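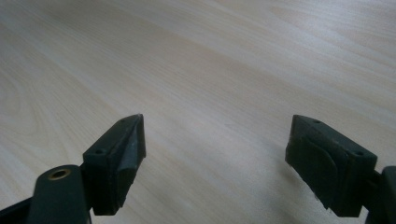 Tamsin Sheehan wrote back on the first draft that a count of headed clearances says little about a team unless the score at the time of each clearance is known. The second draft was reworked on that basis, and the tables were rebuilt with the score state as a separate column.

Defensive clearances and score state in a regional soccer league
Project report, Sports Analysis II
Group: Macarena Palacios, Hinata Yokoyama, Ezequiel Tejada
Submitted 1st May

1. Question
The project asks whether teams in the lead clear the ball more often than teams that are level or behind, and whether the change comes from the opponent having more of the ball or from a choice made by the defenders.

2. Material
We used full-length match video from two clubs, Alcaraz and Saltix, who play in the same division. The set covers 23 matches. Three of them were played in November on a heavy field and are treated separately in section 5. Matches with a red card before halftime were left out, as the change in numbers hides any effect of the score.

3. Method
A clearance was logged when a defender played the ball out of the defensive third under pressure with no clear target. Headers and kicks were coded separately. Each clearance was given a match minute, a score state (ahead, level, behind) and a zone. Palacios and Tejada coded the matches. Yokoyama recoded a sample without seeing the first set of codes. Most disagreements concerned long passes toward a lone forward, and these were settled by looking at whether the passer raised his head before the kick. Where the video did not show this, the event was dropped.

The final file holds about 600 clearances. Of these, 101 were made by a team that was behind.

Rates were calculated per minute of opponent possession in the defensive third, as raw totals would favor teams that spend most of the match without the ball.

4. Results
Both clubs cleared more often when ahead. For Alcaraz most of the increase disappears once opponent possession is taken into account - the team simply defended for longer. For Saltix a difference remains, and it is largest in the last part of the match. Their fullbacks, who usually pass inside when level, kicked down the line when protecting a lead.

Headers did not vary with the score for either club. They followed the number of crosses faced.

5. Heavy field matches
Kicked clearances rose in all score states. The sample is too small to separate the clubs.

6. Limits
Two clubs cannot stand for a division. Time in each score state was uneven, as Saltix were rarely behind after halftime. Pressure was judged by eye, and the single camera angle made it hard to judge distance on the far side. Hanna Stępień suggested adding the number of attackers within reach of the ball. We tried this on one match and could not code it reliably.

7. Further work
The same coding could be applied to goal kicks, where the keeper has time and the choice of a long or short ball is easier to read. The coding sheet and the list of dropped events are in Appendix A.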